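灰色石纹台面的小厨房，墙面和小家电配什么颜色？
装修与家居 > 厨房

Thảo Hà
房子是二手的，厨房朝北，下午四点以后就得开灯。台面是前房主留下的，灰色大理石纹，边角没有磕碰，我不打算换。柜门是白色哑光，也留着。现在要定的是墙面和几样小家电。

墙面原来是米黄色乳胶漆，灶台那边有油渍，准备重刷。家里人想刷深灰，我担心太暗。店里给了Hurnora的色卡，看中一个偏暖的白和一个浅灰绿，拿回家在灯下看又觉得都不太对，暖白贴着台面显得发黄。

小家电要买水壶、烤面包机，可能再加一个咖啡机。台面从水槽到墙只有72厘米能放东西，所以基本都会摆在明面上，收不进柜子。Henska有一套黑色的三件，报价1,773元，店员说成套买不会出错。我怕黑色显得重，也怕落灰明显。

想问两件事：一是墙面选哪种白，二是小家电有没有必要买一个颜色。预算不算紧，但不想买完再换。

Kelly Cheetham
先说墙。朝北的房间光线偏冷，很多人因此去选暖白，但你的台面是冷灰，暖白放在冷灰旁边就会显黄，你在灯下看到的就是这个问题。可以找中性白，或者带一点点灰的白。不要只看色卡，买小罐试色，刷在一块硬纸板上，竖着靠在台面后面，上午看一次，傍晚开灯再看一次。平放着看不准，因为墙是竖的，受光不一样。

还有灯。你没有说灯泡的色温。如果是2700K的黄光，什么白都会发黄，换成4000K再试，有可能你原来看中的那个暖白就能用了。换灯泡比重刷便宜，建议放在第一步。

深灰我不推荐。白柜门加深灰墙，交界的地方对比很强，小厨房里看着碎。真喜欢深色，可以只刷不挨着台面的那一面。

灶台附近请用可擦洗的漆，或者贴一段瓷砖，普通乳胶漆过一年还是会有油渍。我家灶台后面贴的是Viklund的白色方砖，填缝用了浅灰色，平时拿湿布擦就行。填缝别选纯白，后来都会变色。

小家电不用非得成套。成套的坏处是以后坏一个，同款常常停产了，补一个又不一样。

老房翻新中
黑的好，耐脏。我家就是黑的，用了很久没觉得有什么问题。落灰擦一下就完了。

Thảo Hà
灯泡看了，包装上写的确实是2700K。先换灯再试色，谢谢。那家电如果不成套，颜色是不是容易乱？

Kelly Cheetham
定一个规则就不容易乱：只让一件有颜色，其他的跟柜门或者跟水龙头走。你家柜门是白的，水壶和咖啡机可以选白色或者不锈钢。有颜色的那件选饱和度低的，看久了不烦。另外买之前把尺寸抄下来，我的水壶连手柄宽26厘米，买回来才发现挡插座。72厘米放三样是够的，但烤面包机上方要空着，不要塞在吊柜下面，说明书一般都会写留多少距离，照着做。

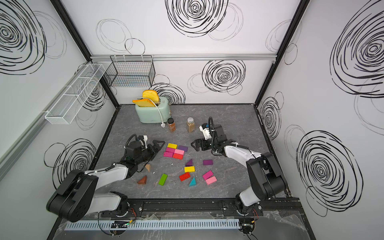

灰色石纹台面有个好处，本身没有明显的色彩倾向，浅色的东西放上去都比较稳，冷一点暖一点差别不大。需要留意的是周围图案的多少，墙上花样多，台面上的东西就要少。挑那一件带颜色的，可以参考浅薄荷绿的烤面包机，放在灰色石纹上分得清楚，又不像大红那样抢眼，白色的电源线跟你的白柜门也接得上。黑色电源线在浅色墙前面会很显眼，网上的商品图经常不拍线，下单前问一下客服线是什么颜色、多长。Pelluditz有单卖的白色理线夹，粘在台面后沿，线不会拖到水槽边上。试色的时候也把家电摆上去一起看，单看墙和单看台面都容易选偏。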